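Ticket 2733 — Guest Wi-Fi drops at Peltance, ground floor
Opened by: Sawsan Geagea
Status: open

Laptops lose the guest network every 30 minutes. Phones stay on. Wired desks are fine. Restarted the Grasen access point on Sunday, no change.
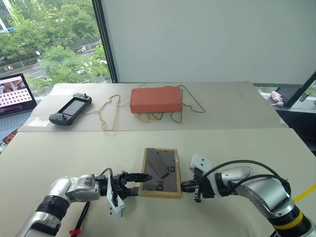
Ground floor, wooden tray on the front table.

Log shows 379 failed renewals, all from the guest range. Lease time was set to 30 minutes — changed to eight hours at 14:10. Two laptops have dropped again after the change.

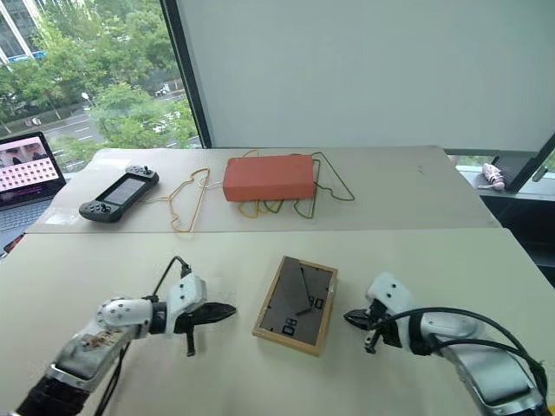

Todor Vasić: Eight hours won't help if the old Radik router is still handing out addresses. Turn off DHCP on it and renew the lease on both laptops.

Done at 15:25. No drops so far, leaving open overnight.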